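Bat and Dormouse Survey Assistants (Seasonal)
Prestlow Ecology, based at our Oseck office

Posted: Thursday, February 26, 2026

Prestlow Ecology is looking for two seasonal survey assistants to work from our Oseck office until the end of September. Most of the work is bat survey, with dormouse nest tube checks in the woods on the Bellamy estate and a small amount of newt work at the start of the season. We are a small consultancy. Our clients are mainly farmers, parish councils, housing associations and people who want to convert a barn.

You do not need a survey licence to apply. You will work alongside a licensed ecologist on every visit where one is required, and time spent with us can be used as evidence if you later want to apply for a licence of your own.

What the work involves

Dusk emergence surveys make up the largest part of the job. You will be given a position outside a building or near a tree, and you will stay there from before sunset until 90 minutes after it. You watch the roofline, record the time and place of any bat that comes out, and note what the detector picks up. Each position has an infrared camera, which you will set up and check yourself. Common and soprano pipistrelles are what we see most. Brown long-eared bats turn up in the older barns, and there is a lesser horseshoe roost near Plesitz that we visit every year for the landowner.

Daytime work includes looking for droppings and feeding remains in lofts and outbuildings, checking trees for cracks and rot holes, and putting out static detectors and bringing them back in. The lofts are often dirty and low. We provide masks, overalls, head torches and hard hats.

Dormouse tubes are checked once a month. There are 400 of them on the Bellamy estate, fixed to hazel and bramble along the rides and hedges, and a full check is spread over several days. You will walk a long way on uneven ground. Only licensed staff open a tube that may be occupied, and you will record nest material, hazelnuts and any wood mice that have moved in.

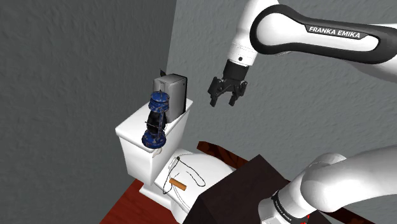

On days when there is no fieldwork you will be in the office at Oseck, sorting sound files and typing up field sheets. A busy week of static detectors can give us more than 3,000 recordings. The software makes a first attempt at naming the species and we check its answers by eye, especially for the Myotis bats, where it is often wrong. We will teach you how to read a sonogram. Some people enjoy this part and others find it slow, so please think about whether you can do it for a full day at a time.

Hours and pay

The contract is for 37.5 hours a week, averaged over each month. The hours are irregular. In June a survey can finish close to midnight, and you will not be asked to start before noon the next day. We do not normally schedule more than four evening surveys in a week. Surveys are called off for rain, strong wind or cold, sometimes at short notice, and if we cancel after midday you are still paid for the evening.

The post is paid hourly, with a higher rate after 9 pm. The current rates are in the job pack. Mileage is paid from the Oseck office. Holiday is given pro rata and can be taken at any time except the first half of June.

What we need from you

A full driving licence and the use of a car. Many of the sites have no bus service and we finish after the last train.

Good enough hearing and eyesight, with glasses or hearing aids if you use them, to follow a bat detector and watch a roofline in poor light. If you are not sure about this, ask us. Much of the recording can be done from the camera footage, and we can often change how a survey is set up.

Clear handwriting and careful notes. A survey where nothing was seen still has to be written up properly.

You should be able to stand or sit quietly outdoors for two hours, and be polite to householders who come out to ask what you are doing in the lane.

Useful, but not required

Some experience with a local bat or mammal group. A rabies vaccination, or willingness to have one, which we will pay for. You must have it before you can handle bats. Knowledge of trees and hedgerow plants in winter or summer. Any use of mapping software.

Training

The first week is spent on training. It covers lone working, ladders, identifying droppings, setting up the cameras, and two practice surveys at a known pipistrelle roost in the village. You will be paired with a permanent member of staff until you have both agreed that you are ready to take a position by yourself. Even then you will never be the only person on a site after dark.

How to apply

Send a CV and a covering letter of no more than 2 pages through the jobs page on our website. Tell us which mammals you have watched or recorded, where you did it, and what you wrote down. Garden hedgehogs count. Please also say when you could start and give any dates you already know you cannot work.

Interviews will be held in Oseck and will include a short walk round a farmyard, where we will ask you to point out places a bat might use. Bring boots. If you cannot travel, we can hold the first part by phone.

We reply to everyone who applies. If you are not offered a post this season we can keep your details for casual evening work at Plesitz and Bellamy, where extra surveyors are needed in July and August. Please say in your letter if you would like us to do this.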